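The Green Pen: A Small Gallery

Gallery 3 of 9 in the Desk Drawer series

Every office has a pen that people will cross a corridor to borrow and then fail to return. At Cenddale the pen is green. We own black ones by the boxful and they sit in their cup from January onward, plump with ink and unloved. The green ones go missing before the packaging reaches the recycling.

I have been writing up ordinary desk things for a while now, and the marker came in as a reader request, ahead of the bulldog clip and well ahead of my own suggestion, the treasury tag. Readers were firm on the matter. One sent two pages on nib care and signed off with a drawing of a nib. So, markers, on a pale tabletop, with as little fuss as I could manage.

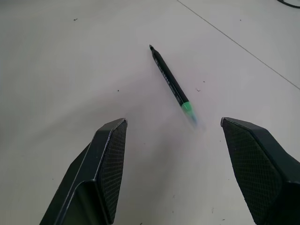
Black barrel, green end, and a column of white print too small for anyone over forty.

I have a soft spot for the print on a pen. Somebody sat in a meeting about it. Somebody argued for the spec line, and somebody else wanted the logo two points bigger, and the rest of us have gone on to rub it away with a thumb during conference calls. My old Plamel fineliner has lost everything but the letter P, and I still know it from the others by the dent in the clip.

The color band is the part that does the work. Keep your markers in a mug and you will learn to shop by the band - a quick glance, a quick grab, and back to labeling the freezer bags. 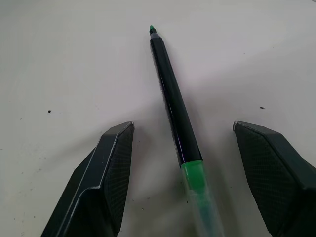

Photo: Anitha Kurup / Cenddale Desk Drawer

A green nib is a cheerful thing, and it has a short life in the wrong hands. Press hard and it splays. Leave it uncapped over lunch and you will spend the afternoon scribbling on the back of an envelope, willing it to come round. My letter-writer recommends storing markers flat, and I have started doing so, mostly out of fear of a third page.

Then there is the cap. Some people post it on the back of the barrel, some hold it in the other hand, and my brother-in-law puts it in his mouth and talks around it. The Thevar catalog I keep for reference runs to 1,935 items and not one of them is a spare cap, although caps are plainly the first thing anyone loses. I have found them in coat linings and once in a butter dish. 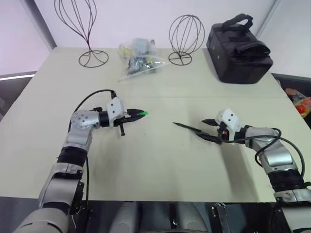
I was raised to put the cap back on until it clicks, and I pass that along as the only inheritance I have to offer. My aunt went further and gave each one a quarter turn afterward, to be sure. Her markers outlived two cars.

Next in the series is the bulldog clip, including the large Drivow one that took a piece out of my thumb. Letters about nibs may continue to arrive at the usual address.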